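How a Robot Decides Where to Grab

A robot hand can close its fingers very well. Knowing where to close them is harder. That part is done by software, which is a set of instructions a computer follows.

Step 1: Look

A camera near the hand takes pictures. To the computer, each picture is a grid of tiny squares called pixels, and every pixel is stored as numbers. The program has to work out which pixels belong to the object and which belong to whatever is under it. Engineers call this perception.

Patterns make the job harder. A small white packet on a purple bedspread with white flowers is a good test. Flower and packet have nearly the same color. The program must use other clues, such as straight edges or the red rectangle printed on the packet.

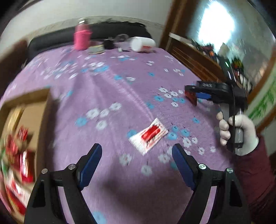 Step 2: Plan

Next, the program picks a path. It compares many possible moves and throws out the ones that would hit something. It also picks an angle. If a packet lies tilted, the fingers should turn to match it.

Step 3: Move and check

The part that runs the motors is called control. It sends a small command, checks the result, and sends another — many times each second. This repeating circle is called a feedback loop.

Where the program learns

People show it examples. They do a task by hand with a gripper, and the camera records it. At Platel, Imelda Mangubat's group used 1286 recordings to train a program named Sanon. They kept 225 more recordings out of the training and used them only as a test.

Word to know

Gripper: a tool with fingers that open and close to hold things.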